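The Beige Continent
A sectional sofa takes up most of the room and, lately, most of the author's Saturdays. Notes on living with one.

By Karthik Karunaratne

The sofa came up the stairs in pieces, which should have been a warning. Furniture that arrives in pieces has plans to become something larger than you agreed to. We had ordered it in March, after a month of sitting on dining chairs with a laptop balanced on a crate, and by then I would have signed for a church pew.

My wife found it in the back room at Vieira, a furniture shop near us that never seems to sell anything and never seems to close. The model was called the Bodetti. The salesman pronounced it with his whole chest. It was beige, or, according to the tag, "oat." It had a chaise at one end, deep seats, and back cushions the size of carry-on luggage. I lay down on it in my coat and was told, after a polite interval, that other customers might like to see it too. There were no other customers.

We bought it. I had opinions about beige at the time and I have more now, but I was outvoted by my own spine.

What I had not understood is that a sectional isn't one thing you own. It is a number of cushions with a loose agreement among them. They hold to the agreement for an evening at most. By ten o'clock the seats have crept forward, the backs have slumped into the gap, and one corner of the chaise has come up like a badly made bed. Anybody who has had a sectional for longer than a week will know the gesture: the knee on the seat, the two-handed shove, the little grunt.

For a while I was the only person in our house making the gesture. I kept a mental record of this and brought it up at dinner, with the results you would expect.

The other thing I had not understood is blankets. I grew up in a house where blankets lived on beds. A sofa of this size attracts them. Ours came with none, and before spring was properly underway there was a fleecy cream one that had stopped being anybody's in particular. It goes over laps and feet. It is supposed to be folded over the arm at night and it is never folded over the arm at night. 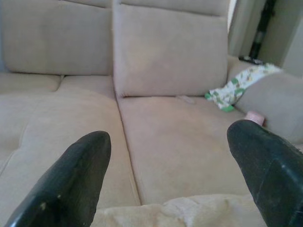
I have tried to be firm about the blanket. A fleecy blanket on a smooth beige sofa sheds just enough to make the seat look as if a sheep has been interviewed there. You shake it out, you fold it in half and in half again, you put it somewhere sensible, and within the hour it has been dragged back to the middle by a child who says she is freezing in a room where I am wearing a T-shirt.

So I called my aunt. She spent 12 years dressing sofas for a department store, back when department stores had people for that, and she has the contempt of the true professional for how the rest of us live. She asked how often I took the cushions off. I said that I straightened them. There was a silence on the line in which I could hear her television.

"Off," she said. "All the way off. What's under there?"

I didn't know what was under there. That Saturday I found out: a library card, a hair elastic, a quantity of cereal that could have been served to a guest, and a pen I had accused a colleague of stealing. I wrote him a note with it.

My aunt's method, which I pass along for free, goes like this. You strip everything down to the seats. The blanket goes first, then anything draped, then the small pillows, then whatever back cushions are loose. You vacuum the creases with the narrow tool and you go slowly, listening for the rattle of something you may want back. Then you build again from the corner outward. The corner cushion decides where all the others sit. Start at the ends and you will finish with a hole in the middle and stuff a pillow into it, and that, she told me, is how people end up with 40 pillows.

She is against karate-chopping. I had been karate-chopping. You know the look, the dent in the top of the pillow that is meant to suggest a decorator has just left the building. My aunt says it suggests a fight. You should pick the cushion up by two sides, one hand on each, give it a squeeze inward like an accordion, turn it over, squeeze it again, and set it down without comment. The squeezing moves the filling back to the middle, where it was when you paid for it. It should take a few seconds. It takes me longer, as I tend to hold the thing out in front of me and look at it.

There is a school of thought that says you should rotate, too, so that the seat everyone loves doesn't turn into a bowl. The leaflet from Zirna, who made the fabric, has a diagram of this with arrows. I followed the arrows. I believe I moved one pillow in a full circle and put it back where it had started, and I felt very good about it.

I should say something here in defense of the people who don't bother. My neighbor has had the same brown sectional since before his kids were born, and so far as I can tell no one has ever lifted a cushion on it. It looks like a collapsed bakery. It is also the most comfortable seat on our street, and people drift over to it during parties and can't be got out. When I told him about the corner-outward method he nodded kindly, the way you would nod at a man who had taken up fencing.

Still, I've come around to the Saturday business. It is the one job in the house with an end to it. Laundry comes back before you have put the last load away, and dishes come back in the time it takes to dry your hands, but a sofa, once the cushions are up and squared and the throw pillows are leaning where they ought to lean, will stay that way until somebody sits on it. In our house that can be as long as it takes to make a cup of coffee.
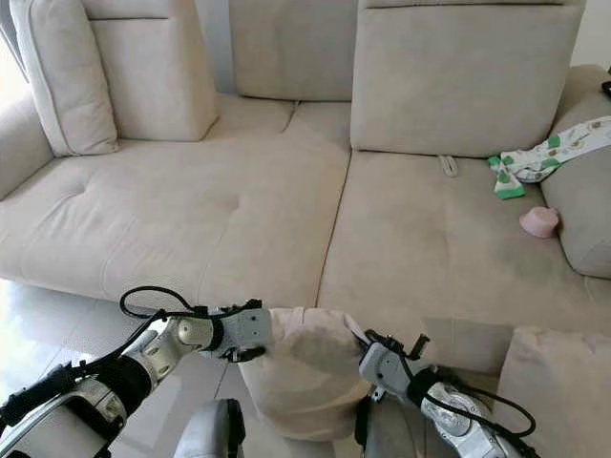
A cushion held by both sides, four along the back, and the patterned cloth still waiting its turn on the right.

Which brings me to money, as sofas do. The Bodetti cost more than my first car, and the car had a radio. A set of replacement inserts, if the filling ever gives up altogether, is 600 dollars, a sum I learned by asking a casual question at Vieira and regretted at once. For that kind of money you will squeeze a cushion like an accordion. You'd play it a tune.

There is of course a product for people like me. Nalloment sells a sort of stiff panel that slides under the seat cushions and is meant to stop them wandering. I bought one. It did stop them wandering. It also creaked every time anyone reached for the remote, so that watching a movie with the family was like being below deck in bad weather. It's in the hall closet now, behind the ironing board, and I am told that I am the one who has to find it a home.

The cheaper fix was a strip of the rubbery mesh you put under rugs, cut with kitchen scissors. My aunt had suggested it in the first place. She had the grace not to mention this when I told her about the panel, though she did ask me twice what I'd paid.

As for the color, I have made my peace. Beige shows everything, and after a few Saturdays I began to see the use of that. I know where the coffee went. I know which seat gets the most traffic and who has been eating crackers on the chaise, a person who has denied it to my face. On my neighbor's brown sofa these things would go to the grave. On ours you could reconstruct the entire week, if you were the type, and it seems I am.

My daughter has started helping, in her way. She does the throw pillows. She takes the job seriously and does them in an order of her own that has to do with which pillow was good that week, and the good one gets the corner. My aunt would not approve of the principle. I sent her an account of it anyway, and she wrote back that the corner was the right place for it, whoever chose, and had I vacuumed under the chaise.

I had not vacuumed under the chaise. I did it the following weekend and found the other library card.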